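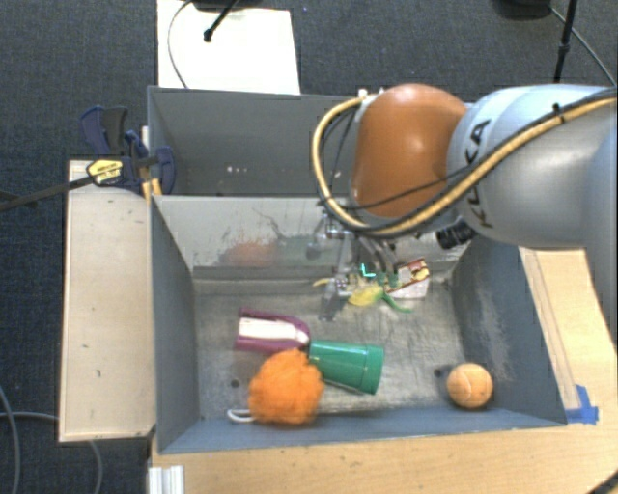 Lostau Town Library, Friends of the Library Book Sale Team

1/ Book sale season. Every year I write down what I learned so the next person can ignore it. 13 Mar 2018 edition.

2/ We had 800 books priced by noon the day before. By the time the doors opened, two separate people had re-sorted the mysteries using two separate ideas of what a mystery is.

3/ Bring your own bags. The sign says so. The flyer says so. A man bought an entire encyclopedia and asked me what I planned to do about it.

4/ He made six trips to his car. I held the door for four of them, then had to go settle something in cookbooks.

5/ What happened in cookbooks: one copy of a bread book everybody wants, two hands on it. I suggested the library's own copy, upstairs, free to borrow. You'd think I had suggested soup from a shoe.

6/ Please stop donating tax guides. The newest one we got was old enough to vote.

7/ Same goes for manuals to software that came on floppy disks, condensed novels, and anything that has been in a basement "only one winter." We can smell the winter.

8/ Things found inside books this year: a boarding pass, a pressed fern, a very firm letter to a landlord (unsent, page 100 of a gardening book), and a slice of cheese, wrapped. Thank you for wrapping it.

9/ If the letter is yours, I think you should send it. Paragraph three is strong.

10/ Dealers with phone scanners: you can come in at nine like everyone else. Standing in the bushes by the side door at 8:15 does not make you a member.

11/ Membership is five dollars. It gets you into the preview night and onto an email list run by Leopold Ammann, who believes in the subject line "Re: Re: Fwd: tables."

12/ Speaking of tables. We borrowed the long ones from Kuipers Hardware again and they have to go back with all the legs. You know who you are.

13/ Best seller by weight: jigsaw puzzles, which are not books, and which we sell "as is." As is means you will find out about the lighthouse yourself.

14/ Worst seller: my carefully arranged poetry shelf. One sale all day, to my sister, under pressure.

15/ Leftovers are in the hall closet until the July sale. Fill a bag for a dollar if you can find someone with the key. I had it this morning.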